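Sovberg Disc Player: Set-up Guide

Section 4. Playing a film for the first time

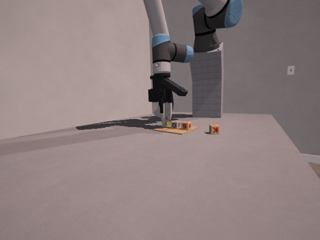 Finish the cabling in Section 3 before you start. The television should be on and set to the input you used for the player.

1. Press Power on the front panel. The standby light turns from red to white.

2. Choose a menu language with the arrow keys and press OK. This sets the player's own menus only. Film menus follow the disc.

3. Go to Setup > Picture > Screen Shape and select Wide, unless your television is an older square model.

4. Press Open. Place one disc in the tray, label side up, and press Open again.

CAUTION: Do not push the tray shut by hand.

5. Wait for the disc to load. Some discs with a lot of bonus material take longer than others.

6. If the disc asks for a region, check the back of the case. Players sold with the Usel remote are set to region B and cannot be changed.

7. Select Play Film. To skip trailers, press Next. On certain discs this key is blocked and the message "Not available" is shown.

Note: Resume Play remembers the last 13 discs. When another is added, the oldest is dropped.

Subtitles and commentary

Press Sub to step through the subtitle tracks. Press Audio for other languages or a director's commentary. If you hear the commentary when you wanted the film sound, press Audio until "Main" appears.

Sound too quiet

Speech can be low on older comedies with a mono track. Go to Setup > Sound > Night Mode and select Off. If you use a Pintér amplifier, set the player's output to Direct as well.

CAUTION: Turn the amplifier down before changing the output setting.

Software updates made since January are listed in Section 9.

Guide revised 8 August 2026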